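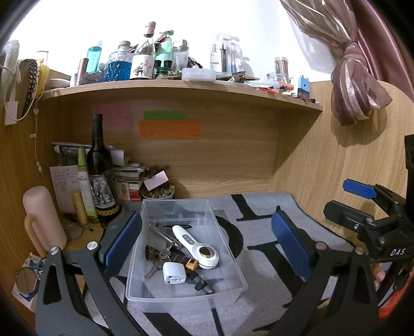 Mileo Choir Riser Microphone Set

The Mileo set is made for church choirs and gospel groups who sing live and want every voice part to be heard. It comes from our workshop at Chaiyaporn, and each set is tested by Somkiat Onsri before it is packed.

In the box there are 2 condenser microphones, matched as a pair, with stands, foam windscreens and one stereo bar. The cables must be ordered separately, as churches need very different lengths. For a choir of up to 40 singers one set is enough. If your choir is larger, please write to us first and tell us how the singers stand, in rows or in a half circle.

The sound is warm in the low voices and does not become sharp when the sopranos sing loudly. Many gospel groups clap and step while they sing, and for this reason the stands have a heavy base with a rubber ring under it. The ring takes away most of the floor noise. On a hollow wooden stage we advise to put a piece of carpet also.

The microphones need phantom power from your mixer. Please switch the channel to mute before you connect or remove a cable. They are not suitable for a soloist who holds the microphone near to the mouth. For the soloist we offer the Skarkov handheld, which has its own page.

Placing the set: put the stands in front of the first row, higher than the heads of the singers, and turn the microphones toward the last row. Keep the piano and the drums at the side if the room allows it. When the monitor speakers are too near, you will hear feedback, and then it is better to move the speakers and leave the microphones where they are.

Rungnapa Pongsiri leads the Wellance Gospel Choir and used the set for their live album. She wrote to us: "We could hear the altos at last. I changed nothing on the mixer after the second song."

Spare windscreens and rubber rings are always in stock. Repairs are done by us and you can send one microphone alone, but if the capsule must be changed we ask for both, so that they remain a pair.

Questions about larger choirs or outdoor concerts are answered by Nivaldo Figueiredo. Please write in English or Portuguese.

Last updated: October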